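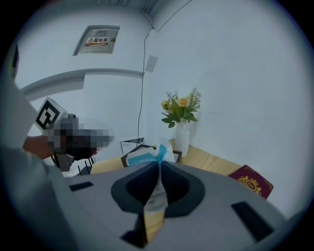
Crinkly clear packet, bright end up.

The executor thing, part one

Posted Sunday, November 2, 2025

When my uncle asked me to be his executor I was holding a plate of lasagna and said yes the way you say yes to more lasagna. He seemed pleased. I assumed it was an honorary position, like godparent, and that some future adult would turn up to do the work.

The future adult is me. Uncle Ettore died in the spring, and since then I have been the legal representative of a man who kept his tax returns in a bread box.

I'm writing some of this down while I still remember it, partly for my cousins, who keep asking what is taking so long. If you are one of my cousins, hello, please read to the end before you call.

First, the will. Ettore Bortolotti had one, which puts him ahead of most of my relatives. It was signed, it had witnesses, and I found it on the second try, in a folder marked Furnace. What I did not know is that a will doesn't do anything on its own. You can wave it at a bank all afternoon. The bank wants a paper from the court saying that you are the person the will says you are, and the court wants the original will, a death certificate, a petition, a filing fee and the address of everyone who might conceivably be upset.

In our family that last item ran to a second sheet.

I ordered five certified copies of the death certificate because five sounded like plenty. It was not plenty. Everybody wants an original, and a few of them keep it. Order more than you think is decent.

Once the court papers came through I felt briefly powerful. I opened an account in the name of the estate, and the woman at the credit union explained that from then on everything in would go in there and everything out would come out of there, and that I was never, ever to buy so much as a stamp for myself with it. She had clearly given this talk before. I have since bought a great many stamps, all of them for the estate, and I have a receipt for every one.

Then there's the truck. The truck was not in the will. Ettore left the house to be sold and the money split, and his tools to my brother, and the rest "to be divided fairly," a phrase I would like to see removed from the English language. Three people believe the truck was promised to them. I believe all three. He was a generous man, particularly at cookouts, and he probably did promise it to each of them and meant it every time.

I took this to the lawyer, at a firm called Treloar that has the office over the dry cleaner's. She listened to the whole thing, cookouts included, and said that a spoken promise to leave somebody a truck is generally worth very little where we live, that it falls under "the rest," and that the simplest way to divide a truck is to sell it. I asked whether I could just give it to the cousin with the worst car. She said I could if the others agreed in writing. I went home and drafted a nice email. The replies are what you'd imagine.

So the truck is for sale. It has a dent and smells of dog. Serious inquiries only.

The debts were duller and took longer. You have to tell creditors that the person has died and then wait for them to make themselves known. The waiting period is set by the state, so look up your own and don't go by mine. Most of what arrived was small: the phone, the dentist, a magazine about trains. The exception was a bill for $2,254 from an outfit named Guvanon for "ongoing home protection," whatever that protects a home from. I asked for the signed contract. They sent me a brochure. I asked again, by certified mail, and the lawyer helped me word a rejection of the claim, and I've heard nothing since. I check the mailbox like a teenager.

Please don't pay things just because they come in a stern envelope. I nearly did. Executors who hand out money in the wrong order can end up owing it themselves – taxes and the costs of running the estate tend to come near the front of the line, cousins at the very back.

As for getting paid, yes, I'm allowed a fee. The lawyer worked it out at roughly $2,000 and mentioned that it counts as income. I haven't decided whether to take it. On the days I'm on hold I am going to take it and buy a boat. On other days I remember that he taught me to drive in that truck, and that most of the dent is mine.

Still to do: the final tax return, the accounting, and the house closing, which was supposed to be last week and has been moved because the title search dug up an old lien from a roofing job. The roofer retired years ago. My current project is finding a retired roofer and asking him to sign a piece of paper saying he was paid. I have a phone number from his niece and I'm calling him tomorrow after lunch.

Part two when the house closes. Cousins, you may call now.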